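Enier hand kit, reviewed after a summer on the bench
August 24, 2024

I have wanted a robot hand with real fingers ever since my first gripper dropped its first egg, so when our little shared workshop in Jalville agreed to split the cost of the Enier kit, I may have cheered out loud. We started the build in June, two evenings a week, with tea and far too many opinions.

The hardware went together nicely. The wrist took us 5 evenings, mostly my fault (I put a bearing in backward and then defended it for an hour), and the finger linkages snap in with a very pleasing click. The manual is decent up to the wiring section, where it gets vague, so keep a notebook handy and label every single cable before you route it!

What really won me over is the simulator that comes with it. You load the arm, the hand, a table and a household object or two, and you can try out a grasp before you let the motors anywhere near your good cookware. I spent whole weekends on a pot with a lid, trying the approach from above and nudging the thumb a hair at a time.

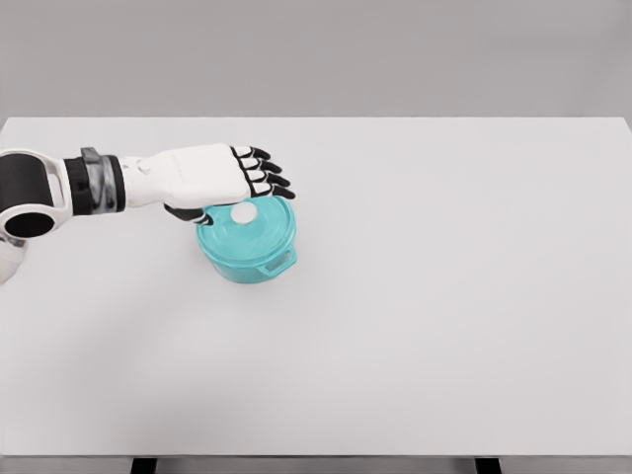 Jintana Suksawat, my partner in all this, prefers to write her grasps straight in the script editor, and she is much faster at it than I am. I like the sliders. Both save to the same file, bless them, so we can trade work back and forth without any fuss.

My grumbles are small ones. The simulator takes forever to open on my old laptop, the undo only goes back 5 steps, and the spare tendon pack costs $200, which stung. We ordered ours through Osholm and it came quickly, well packed.

Four stars from me, and Jintana says four and a half. Next we're building the tabletop stand, once we agree on how tall it should be.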